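Home | Topics | Ask | Members
2 min read
Print this page | E-mail to a friend

Taking my niece to the robot open day at Brilden, is it worth it? 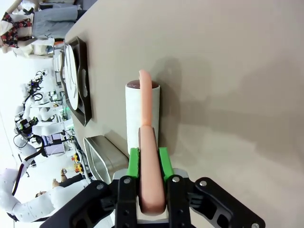 Replies from members

Clive Tindall
We went in June and loved it! The gripper with the green pads was holding a long pink rubbery sausage thing right over a white cup, and my kid would not leave that table. Get there by 10 (the parking lot is tiny) and ask for Hall 408, the front desk sent us the wrong way twice.

Wannasri
its ok. bit loud

Ultovwood
Depends on her age, I'd say. Mine was bored by the talk but liked standing close to the arms and asking the staff stuff. Bring a snack, the cafe closes early. Bus 347 stops right outside, so I'd skip the car altogether.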